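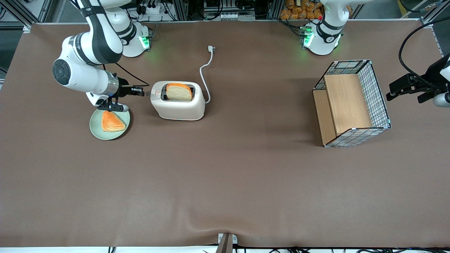 Khurana wrote to me before this talk and asked why we spend the first part of each morning on cables, when the cell has two good arms and the task is only bread and a toaster. I want to begin with this remark, as it is a fair one. I had the same opinion when I started.

Slide 1. The cell

My talk is about the looking after of one cell, the one we call Ollatside. It has two arms on one table, brown paper on the table top, and the props for the toast task: toaster, plate, wire basket. The plug of the toaster lies on the mat while we work on the set-up. Please keep this in mind if you build a similar cell. With us, nobody puts a hand near the slots before looking where the plug is.

(Wait here. People like to look at the picture for a moment.)

Slide 2. The paper

The paper is the cheapest part of the cell and it gives us the most small troubles. When it has a crease, the plate can sit a little tilted, and then the fingers meet the rim too high. A slight wrinkle in the front half we can accept. Under the plate or under the toaster we cannot.

How we change it:
Move both arms to the parking position and stop them.
Take away all props and put them on the trolley.
Cut the new sheet longer than the table and pull from the back edge to the front.
Tape the corners last.
Go over it once with a dry cloth, from the middle to the outside.

Crumbs go under the paper also. I don't know how, but they do. Brush the table before the new sheet comes.

Slide 3. Cables

Now I come to the question of Khurana. In our log for this cell we have 1,246 runs. We stopped 34 of them by hand, and the most common word in the notes beside these stops is "cable". Sometimes it was the thin one at the wrist, sometimes the thick one that makes an arc over the arm. The motors and the software are named much less.

A cable must have enough slack for the wrist to turn fully, but it should not hang so low that it touches the toaster. We check this by moving each arm slowly by hand through three poses: over the plate, over the slots, over the basket. If the cable pulls in one of them, we open the clip, give it a bit more length and repeat all three. Don't repeat only the bad one - I did this once and lost an afternoon.

Slide 4. Fingers

Bread leaves fat and dust on the fingers, and the grip becomes worse slowly, so you do not notice it. We wipe the fingers with a damp cloth after each session and let them dry open. Then we close the gripper empty and look from the front if the two fingers meet evenly. If you see light at one side, loosen the screws of that finger, close again gently, and tighten.

The lever of the toaster asks for more care than the bread. The finger must come from the side, near to the lever, and then go down straight. When the base of an arm has been moved even a little, this is the first place where you see it.

Slide 5. Before we start

Light on the front of both bases is green.
Clamp at the front edge of the table is tight.
Basket is empty and stands on its mark.
Spare bread is behind the arms, outside their reach.
Stop button is in the hand of the person who starts the run.

Biro asked us to put this list on the wall. We did it in November and it is still there, with some corrections in pencil.

Slide 6. Still open

The joint cover on one arm makes a small click. Plesetti will send a new cover, and until then we write down when we hear it. I would also like a better way to fasten the plate, because tape under it changes the height. If somebody in the room has solved this, please come to me in the break.

Questions now, and after that we go to see the cell.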